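### 3.2 Finger pads and their upkeep

Each Stanar hand-held gripper closes two fingers on a parallel linkage driven by a trigger. The fingers are printed in black plastic, with brass inserts set into the body so that parts can be changed without cutting new threads. The pads are separate pieces, fixed from the top face, and they take nearly all of the wear.

Pads were inspected after every 64 demonstrations and replaced after 1,000, or sooner if the lower edge had frayed far enough to touch the table before the body of the finger did. Inspection took about 2 minutes per pair. The operator closed the fingers on a flat steel gauge, looked for light between pad and gauge, and wiped both inner faces with a dry cloth. Solvent was tried early on and given up, as it left the surface slippery for the next few grasps.

Thin round handles proved the hardest case. A worn pad lets the handle roll on closing, and the tip of the tool then points away from the intended line. We therefore kept a set of 16 cosmetic items as a wear check, to be run after any change of pads. The item is picked up by one gripper and held clear of the table, with the second gripper open and facing it. If the handle rolled visibly in the jaws, the pads were refitted and the check repeated.

Two faults came up more than once. The first was an insert working loose in its post, cured by reseating it with a soldering iron at low heat - glue did not hold. The second was uneven closing, traced to a dry pivot in the linkage and removed with a drop of Fevetti light oil. Both repairs were made at the bench by one of the authors, following a procedure drawn up by Takeshi Koyama for the earlier Neka units. After either repair the camera offset was measured again, and data recorded since the last good inspection were marked for review.

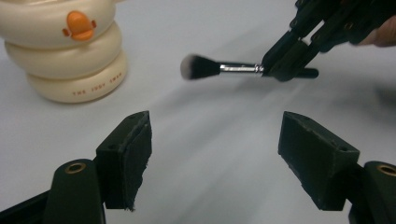
**Figure 4.** Wear check with a makeup brush: one gripper holds the handle above the table, and the fingers of the second stand open in the foreground.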